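Ok, by popular demand (two people), a thread on how I'm planning the robot money for next year. I run the tiny automation group at Semwal and I have to hand in my equipment plan Monday. Grab a snack, it's long!

1/ Background first. We want a robot that can tidy a bedroom. Pick up cups, put stuff back on a dresser, that kind of thing. I have no hardware yet. What I have is a simulator, a spreadsheet and a boss (hi Girish) who likes one page, big font.

2/ My first plan back in August was one arm on a table with a plain two-finger gripper. Cheap-ish, easy to find a spot for. So I've been doing all my shopping by watching mugs. So many mugs.

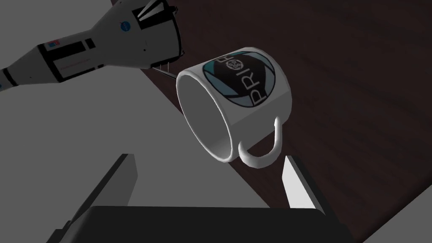
3/ The thing I got wrong was spending all my attention on the arm. Reach, payload, repeatability, I had a whole tab for it. The gripper had one row. ONE. It just said "gripper" and a number I'd guessed.

4/ So now the gripper has its own tab. Finger opening, finger shape, what spare fingers cost, how long spares take to ship. Pramila Bansal told me to ask every vendor that last question before anything else and she was so right. The answers were all over the place.

5/ Quotes so far: Likberg came back in a day, very friendly, spare fingers sold in pairs. Clerier took two weeks and then sent me a PDF with 60 pages and no price in it. I had to write back to ask for the price. (Still waiting, Clerier!)

6/ Mugs are a great test for a shopping list, by the way. You've got a handle, a rim and a big smooth round side, and each one asks for something different from the fingers. If I'm comparing two grippers I want to see both of them try all three before I sign anything.
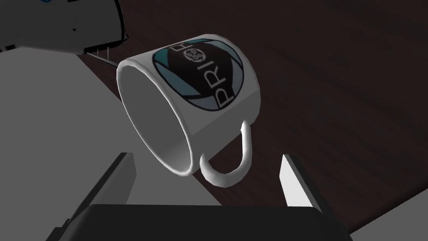
White mug, handle down, fingers open. Simulated.

7/ Somebody asked what the sim costs. Mostly my time, plus one decent computer we already had. I did put a line in for a second computer, because Izzati and I keep fighting over the first one – politely, but still.

8/ I also priced a box of real mugs. $1206 is what's left in my small purchases line and Girish asked if all of it was going to be crockery. No! Some of it is bowls.

9/ Ok, the big question, one arm or two. I went back and forth on this all week. One arm on a table is a nice clean purchase. But the job is a bedroom, and a bedroom has furniture, and a dresser top has a bunch of little things sitting close together. So I asked Harish Dhillon to help me set up the two-arm version in sim before I committed to anything. 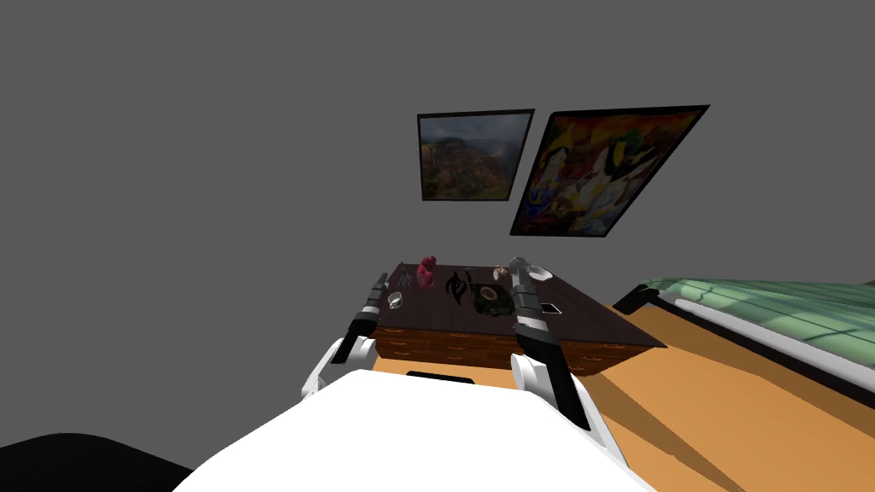 10/ Things I added to the plan after that:

– a second gripper, same model as the first, so the spares fit both
– floor space next to real furniture, with room to walk past
– a used dresser and a bed (Abhishek found a listing, I need someone with a truck)
– training days for 5 people, which I'd left out completely

11/ What I cut: the fancy wrist sensor from Brirna. I'd love it. It's nearly the price of the second gripper and I can't point to a task on my list that needs it in year one. It's parked on a tab called "someday" with a standing desk.

12/ If you're doing one of these for the first time, get shipping and install in writing. I had them at zero on my first draft and my total looked amazing.

13/ Plan goes in tomorrow. I still owe Girish his one page, so if you have strong feelings about leasing versus buying, my replies are open tonight. Please be nice about the spreadsheet colors.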